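Chapter 2
When the Work Changes Hands

Carleen Ellery had worked the early shift at the Pivomthorpe bakery for 18 years when the first pair of robot arms was set up at the packing end, and she will tell you quite cheerfully that she went home that June evening and looked up other jobs. She stayed, as it happens, and her story is a good place for us to begin, for it has a little of everything we'll be talking about in this chapter.

Before the arms came, there were 54 people at Pivomthorpe, and most of them spent part of every day lifting, turning and setting down, which is the kind of work your hands learn so well that you forget you ever had to learn it.
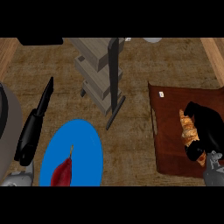
Carleen's new duties took some getting used to. She fixed trays that had been set crooked, she taught the younger staff when to step in (and when to leave well enough alone!), and she spent a good many afternoons with Darcy Hapeta, the shift planner, working out who would do what. Her wrists ached less. She also missed the talk along the packing table, and that loss never showed up in anybody's report.

Keep both of those things in mind as you read on. In Section 2.1 we'll look at how a job is divided into tasks, and at who gets a say in dividing it.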